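Plindport Robotics Club: Season Notes
4 May 2019

The club has completed the second stage of its preparation for the Tikine Challenge, which will be held in June. Members spent this stage working in simulation, and the physical arm will remain in storage until the grasping program has been approved by the faculty advisor.

Entrants in the Tikine Challenge must pick up upright objects placed among other items. Each team submits a log of 2000 simulated attempts before the event. The club has recorded 41 to date and will run the remainder overnight on the two laboratory computers.

Current work concerns the final approach, in which the fingers must be lined up with a tall cylinder before they close. Members are asked to review the gripper view at this point in each run and to enter any correction in the shared log. 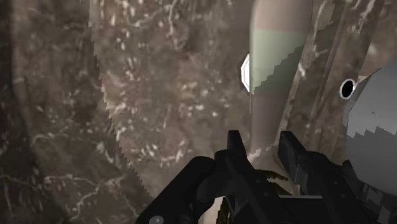

Recent Posts
Tesfamariam Hall: New Laboratory Hours
Stanalix Kit Building, Part 2
Rules for the Tikine Challenge
Membership Forms and Dues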